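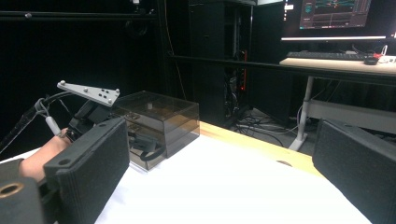
How long does a viewer vote stay open once an episode has gone out?

A vote stays open for 336 hours from the publish time of the episode, unless a shorter period is entered in the Voting window field. The count starts when the episode becomes public, even if the poll itself was created earlier.

4. Setting up audience voting for a series

This section covers polls attached to episodes in the Jelach channel manager. It applies to animated and live-action series alike. Single films and trailers use the ratings panel described in section 6.

4.1 Before you start

You need an Editor or Producer account. The series must already have at least one published episode, and every character or clip you want viewers to vote on must have an entry in the series library. Entries without a thumbnail can be added to a poll but will show as a grey tile in the player.

4.2 Creating the poll

1. Sign in and open Series > Episodes.
2. Select the episode. The status column must read Published or Scheduled.
3. Choose Audience > New poll.
4. Enter a title. Titles longer than one line are shortened on phones.
5. Select the poll type: Favourite character, Favourite clip or Head to head.
6. Add the entries from the library. A poll accepts up to 20 entries. Head to head accepts two.
7. Set the Voting window in hours, or leave it blank for the default.
8. Select Save as draft.

Note: The poll type cannot be changed after the draft is saved. Delete the draft and start again if the wrong type was chosen.

4.3 Placing the poll in the player

1. Open the draft and select Placement.
2. Choose End card or Timed. A timed poll appears over the picture while the episode is playing.
3. For a timed poll, enter the start point in seconds from the first frame. The highest value accepted is 900.
4. Check that the poll does not overlap a subtitle block. Overlaps are marked in red on the timeline.
5. Select Preview and play the episode through the poll.

Caution: Replacing the video file after placement does not move a timed poll. If a new cut is uploaded, repeat steps 3 to 5.

4.4 Publishing

1. Select Publish poll.
2. Confirm the region list. Regions are copied from the episode rights and can be reduced here but not extended.
3. Wait for the status to change to Live. This normally takes around 5 minutes.

Caution: Entries cannot be removed from a live poll. Closing the poll early ends it for all regions and the votes already cast are kept.

4.5 Results

Totals are shown under Audience > Results and are refreshed hourly. Viewers see percentages only. To hide these until the vote has closed, tick Hold results before publishing – the setting is locked once the poll is live.

Results can be exported as a CSV file. Series migrated from Dronora keep their old poll totals, but these are read-only and do not appear in the export.

Editor accounts cannot reopen a closed poll. Requests go to the account administrator, who will find the option under Audience > Archive.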